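Speaker notes: house rules for robots that handle people's clothes
Jul 10, 2026

Slide 1. Hi everybody, thanks for coming back after coffee! Quick show of hands: who has a written rule for what counts as a sorted item? (Wait. It's usually a few hands. Be nice about it.)

Slide 2. I came to this from the Stivulier laundry project, where we wrote 20 rules in June and then crossed out 9 of them. The ones that survived are short enough to read out loud while you work. Say that twice, people write it down.

Slide 3. Start with the layout rule. Anything finished gets its own spot with bare surface between it and the pile, so a person walking up can tell what's done. 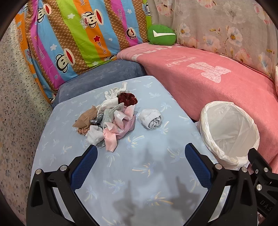
Rolled sock set apart from the mixed pile, jaws open.

Point at the gap. In the Grundar draft we called this "clear separation" and then argued for an hour over what clear means. My take: if you have to lean in to check, move it farther!

Slide 4. Grasp rules, my favorite part. Thin stuff gets pinched at a corner or an end, and you lift slowly enough to see whether a neighbor is coming along with it. Sheer fabric and velvet scrunchies do not behave alike, so please don't write one closing speed for both (I did, in the Vellex checklist, and I'm still hearing about it).

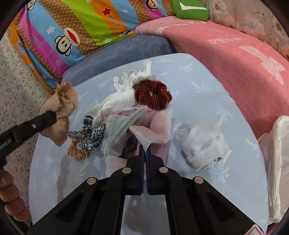
Then the two-gripper rule. When both sides are over the table, each one has its own item, and they don't cross above the pile. If you want a handoff, you write the handoff down as a separate step. Kokkonen has this on page 2 of their handbook and I stole it shamelessly.

Slide 5. Stopping. Anyone in the room can call stop, no explanation needed, and the item goes back on the table before you talk it over. Log it with the item name, plain words, "white sock" is fine.

(If time is short skip slide 6, it's the naming table.)

Slide 7. Questions. Leave the rule list up on the screen, and mention the paper copies by the door.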